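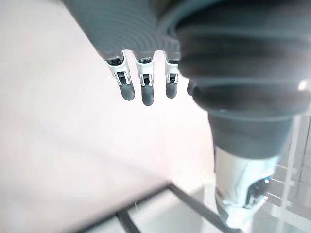
How long does Clorano keep the record of a member who has left?
A left member's record is kept for 48 months after the last payment, unless you set a different period in step 4.

6. Setting the retention periods

In this section you decide how long the personal information of members, past members and newsletter subscribers stays in the system. You need the Administrator role. The Editor role can open the page and read it, but the Save button is grey.

Before you start, please have your own privacy notice at hand. The periods you enter must be the same as the periods in the notice. If they are different, change one of them before you continue.

6.1 Opening the retention page

1. Sign in to Clorano and choose Settings, then Privacy.
2. Open the tab Retention. A table is displayed with one line for each type of record.
3. Check the name of the controller at the top of the table. It is copied from your association profile. If the name is old, correct it in the profile first and then reload the page.
4. Click on the line you wish to change. Enter the period in months, and choose the starting point from the list: last payment, last sign-in, or date of leaving.
5. Press Save. The new period appears in the table with your user name beside it.

Note: Clorano does not delete anything at the moment you press Save. Records which are older than the new period are marked Due, and they stay marked until the next nightly run.

Note: If your site uses the Bạch theme, the tab Retention is under the three small lines at the right, because the menu of this theme is narrow.

6.2 Records you must keep longer

Some records should not follow the normal period. Examples are an open complaint, a request for access which is not answered yet, or a payment your accountant still has to check.

1. Open the record and choose Hold.
2. Write a reason. The field accepts 700 characters. Do not write medical details or any opinion about the person here, as the reason is included in the copy if the member asks for his or her data.
3. Enter a review date. A hold without a review date is not accepted.
4. Press Apply. A small padlock is shown next to the member number.

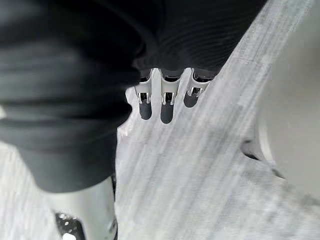

Figure 6.2. Metal clips below black fabric.

A hold stops the deletion of the whole record, also the parts you do not need. When only the payments must be kept, use Partial hold and tick the box Payments. The address, telephone number and photograph are then deleted on the normal date.

Caution: Removing a hold cannot be undone when the record is already Due. It will be deleted in the same night.

6.3 The first nightly run

The first run after installation can take a long time. The run handles 3,000 records in one night and continues with the rest on the next night. Please do not change the periods while it is going on. The progress is shown under Privacy, Activity.

1. Download the list of records marked Due. The file is in CSV format.
2. Go through the list together with the person who is responsible for data protection in your association.
3. Put a hold on each record that must stay.
4. Set Nightly run to On. You are asked for your password again.
5. Delete the CSV file from your computer and empty the bin. The file contains names and e-mail addresses.

The mailing module Alta has its own list of subscribers. A person deleted from Clorano is removed from Alta only if Synchronise deletions is ticked in the Alta settings. In versions before the August update this box is not ticked. 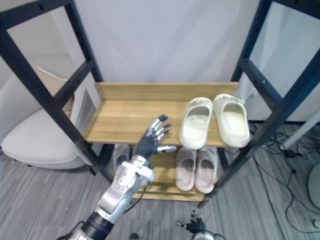
Endang Lumenta wrote to us that the box was ticked on her site but unsubscribed people still came back after each import. She had imported an old spreadsheet, and asked if the system could give a warning before it accepts such a file.

The warning is now available. Go to Privacy, Imports and tick Compare with suppression list. Addresses on the list are then left out of the import, and you receive a report with the line numbers.

6.4 If something does not work

The Save button stays grey: your role is Editor. Ask an Administrator.

The message "Starting point missing" is displayed: the record type has no date of leaving. Choose last payment or last sign-in.

A record is still there although it was Due: look for the padlock. If there is no padlock, send the member number, without the name, to the Harton help desk. An answer is given within 5 working days.

Text of this section last checked on 30th December.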